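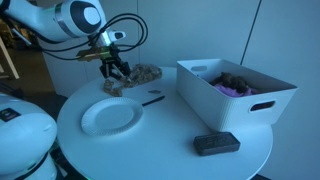

Zenwood Children's Museum – Home and Table Department

What Is a Plate Rim For?

Page updated 1 November 2022

The plate on the round table has two main parts. The smooth, shallow part in the middle is called the well. The wide band around the outside is the rim. On this plate the rim is covered with fine ridges that point out from the middle, like the rays kids draw around the sun.

Most people look at the food on a plate and never think about the rim. It has several jobs.

A place for your fingers

When you carry a plate of spaghetti to the table, you need somewhere to hold it. If there were no rim, your thumbs would end up in the sauce. A wide rim gives your thumbs a clean, dry spot. It also stays cooler than the middle when the food is hot, though a plate that has been in the oven can be hot all over. Use a pot holder for those.

A little wall

The rim of a dinner plate usually slopes up. If you tip the plate a bit while you walk, gravy runs toward the edge and then has to go uphill. That slows it down. A soup plate has a deeper well, and a flat plate has hardly any slope at all. Flat plates are good for toast and cake. They are not good for peas.

Try this: put a spoonful of water on a flat plate and a spoonful on a plate with a sloped rim. Tip each one slowly over the sink and see which one spills first.

Strength

Take a sheet of paper and hold it by one short side. It flops over. Now fold it back and forth like a fan and hold it by one end, with the folds pointing away from you. It stays out straight. Folds and ridges can make a thin thing stiffer. Cardboard boxes use the same idea. If you look at the cut edge of one, you can often see a wavy layer inside.

Ridges on a plate may help in this way if the plate is thin, like a paper picnic plate. On a thick, heavy plate they are mostly there because people like how they look. Light falls on one side of each ridge and leaves the other side darker, so you can see a pattern even when the whole plate is one color.

Why round?

Plates can be square, oval or shaped like a fish. Round ones are the most common. One reason is the potter's wheel, a spinning disk that people have used for thousands of years. Clay shaped on a spinning wheel comes out round. Many plates are made in molds today and could be any shape, but round ones are easy to stack, and they have no corners to chip.

A round table works a little like a round plate. There are no corners to bump into, and everybody sits the same distance from the middle.

Getting a table ready for dinner

Tables collect things all day long. Before you set one, it helps to do the jobs in this order.

1. Put away anything that doesn't belong at dinner. Soft things like scarves and stuffed animals go first. They soak up spills.
2. Wipe the top with a damp cloth, then dry it.
3. Put a plate in front of each chair.
4. Set the fork on the left and the knife on the right. Turn the sharp side of the knife toward the plate. Ask a grown-up before you handle sharp knives.
5. Add cups last.

Words to know

Well: the middle of a plate, where most of the food goes.
Rim: the band around the well.
Foot: the raised ring that many plates have underneath.
Ribbed: covered with ridges.

See more plates in the Kulla Room, case 51. The clay table opens again in May for children 10 and under.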